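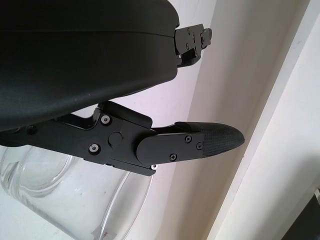
Rolled oats boiling over in the microwave

I make single-serving oatmeal in a 13 oz Larkero mug: 1/2 cup rolled oats, 1 cup water, pinch of salt. At full power (1100 W) it foams over the rim before the two minute mark. At half power it stays in the mug but the oats are chewy in the middle. Is this a power problem or a mug problem?

Posted by maswood_kitchen, April 2018

yorath17
Mug problem. Dry oats and water already take up most of 13 oz, and the starch foam needs at least the same volume again. Use a 20 oz bowl with straight sides. Run it at 50 percent power for three minutes, stir, then one more minute. Let it stand two minutes before eating. The standing time is what finishes the centers.

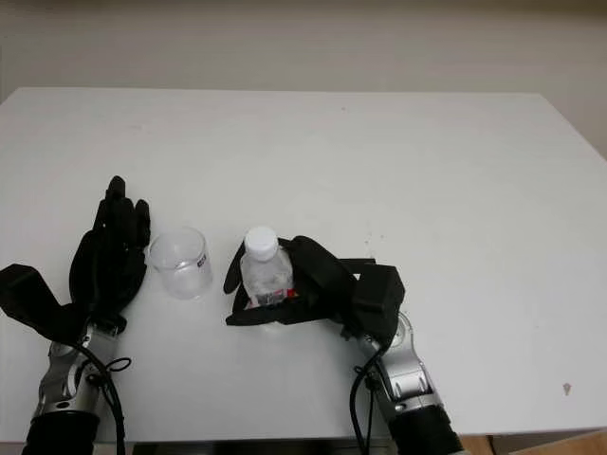 Measure the water by weight if you can, as cup markings vary between brands. For 40 g of oats I use 200 g of water and adjust from there. Set the scale on a flat, hard surface; a plain white table like this one is fine, and spilled oats are easy to wipe off it. Zero the scale with the bowl on it. If the result is too stiff, add water 20 g at a time after cooking.

estance_b
just use quick oats

dry_goods_drawer
Agree with the larger bowl. Two additions. Soaking the oats in the measured water for 20 minutes cuts the cooking time and fixes the chewy middle at half power. Also, if you switch to milk, expect more foam and lower the power again. I tested tap and bottled water in March, same oats, same bowl, and found no difference in foam height or texture. 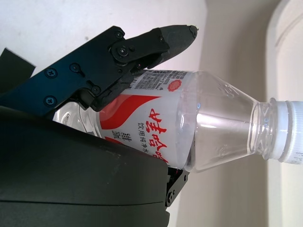

Bottled purified water, Wahaha label

A wooden spoon laid across the rim did nothing for me at full power.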